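Inventory label

An inventory label, also called an asset label or property tag, is a small mark fixed to an object so that the object can be found in a written or electronic register. It usually carries a number, a barcode, or both, and sometimes the name of the owner. Inventory labels are used in schools, hospitals, libraries, offices and workshops. They are different from price labels, which are removed or ignored after the sale, and from the rating plate of the maker, which gives technical data.

History

The marking of property is much older than the label. Tools were stamped or burned with the sign of the owner, and furniture of large houses was often numbered with paint on the back or on the underside. Paper labels with printed numbers became common when offices started to keep card registers. The number on the card was the same as the number on the desk, and a clerk walked through the rooms with the cards once a year.

In the town of Bovstead, the school administration kept such cards until the building in Usen Street was closed. The surviving drawer holds 300 cards, and many of them show two numbers, because the chairs were numbered again after a fire. This double numbering is a known difficulty in old registers. The earlier label was seldom removed, and the person who checked the room could copy the wrong one.

Materials

Paper is cheap and easy to print, but it tears and takes up moisture. Polyester film is stronger and is the usual choice for equipment which is cleaned often. Aluminum tags are fixed with glue or rivets and are found on outdoor machines. For glassware and small parts, where no label can hold, the number is engraved or is put on the storage box.

Some labels are made so that they break into pieces when somebody pulls them off. Others leave a pattern on the surface. Both types show that a label was moved — they do not prevent it.

Numbering

The simplest system gives every new object the next free number. It needs no planning, and the number says nothing about the object. Other systems put a code for the department or the year in front. Such codes are convenient in the first years, but they become wrong when an object is moved to another department. The Nogueira system, used by a group of small museums, has a plain number of five digits and keeps all other information in the register.

Checking

A full check of the register is called a stocktaking. In small institutions it is often done in March, before the accounts are closed. With a hand scanner, a room with 200 objects can be checked in some 80 minutes if the labels are easy to reach. Objects without a label are written on a separate list and receive a new number afterward. The Brurard handbook advises that labels should not be replaced during the stocktaking itself.

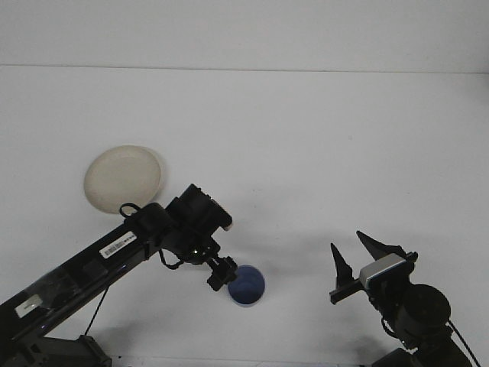 Placement

The place of the label is decided by the shape of the object and by the way it is used. On furniture the label is put where it can be read without turning the piece over. On a flat cabinet door it is normally set level, near a corner. Long and narrow objects give less choice, and the label then often takes the direction of the body, like the white barcode sticker on the black arm, which is set at an angle along its length. A scanner can be turned to match the bars, so the slant is not a serious problem. The small printed characters are a different matter — they are useful only to a person who stands close. For this reason many registers ask for a short note of the position, for example "left side, under the handle", next to the number.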